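4. Results: how quilters read a block pattern

We began this part of the study with a question that many of us who sew had carried for years. When a quilter picks up a printed pattern for a pieced block, how much of it does she read before cutting the first strip? Renata Sepúlveda had kept notes on this in her own guild since January, and her notes gave us the coding scheme used here. The full set holds 3,898 written comments left by makers working through the Herrera sampler, a quilt of small blocks in which half-square triangles, flying geese and set-in seams all turn up early.

The first result delighted us. Makers who wrote about their fabric choices before cutting were also the ones who wrote most fully about seam allowance, pressing direction and the order of piecing. We had expected the opposite, that a love of prints and a love of accuracy would sit in different people. They sit together very comfortably! One maker spent a whole paragraph on whether a tiny feedsack floral could stand next to a shirting stripe, then gave the clearest account of a scant quarter-inch seam in the entire set. 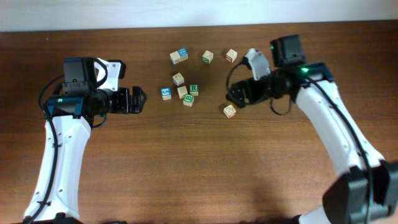
Figure 3. (a) Tabletop with two arms and scattered alphabet blocks.

Comments on pressing deserve their own treatment. Noguchi and Ó Riain had argued in an earlier report that pressing seams open was fading among hand piecers, and our comments bear this out, with one lovely exception. In blocks where eight points meet at the center, even the firmest side-pressers gave way and opened the seams to tame the bulk. Several described spinning the center seams so that they fan out in a small pinwheel on the back, and they did so with real pride — the back of a block seldom gets this much attention in print.

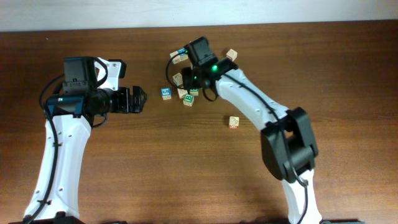
The same makers tended to trim late. They cut their triangle units a little large, sewed, pressed, and only then squared them up against a ruler. Those who trimmed early complained more often of lost points, most of all along the outer edge of the block, where the binding or the sashing takes its quarter inch. Vilgot Hedlund, who read every comment in the set twice, marked lost points as the most common single complaint. We had guessed it would be fabric shortage, which came a distant second.

4.1 Templates and rotary cutting

The Herrera pattern can be made with paper templates or with rotary measurements, and the booklet gives both. We coded each comment for the method its writer used. Template users wrote longer comments and reported fewer blocks remade. Rotary users finished sooner and were happier to swap in scraps at the last minute. 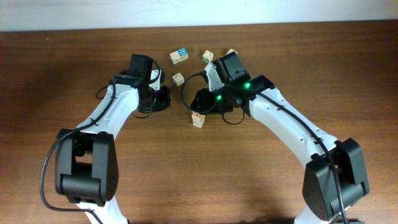
Figure 3. (b) Arms and small blocks on the brown wooden tabletop.

More than 15 makers changed method partway through, nearly all of them from rotary cutting to templates, and nearly all at the same block, number 5, whose narrow kite shapes don't fall on any ruler line. We find this moment fascinating. A printed pattern can't easily say "slow down," yet this one block did so for a good many people, and their comments after it show more care over grain line and bias edges than anything they had written before. 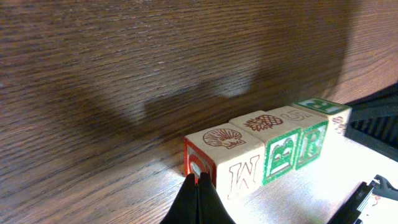
Setting the finished blocks was the last stage we coded. Straight settings, with rows running across the quilt, drew the fewest questions. Settings on point drew the most, and with good reason: the side triangles must be cut so that the straight grain falls on the outside edge, and the rows are sewn on the slant. Makers who laid out every row on the floor first, corners included, almost never reported a block turned the wrong way. Cristóbal Lucero has suggested adding a layout sheet to the booklet, and we would love to see one tried.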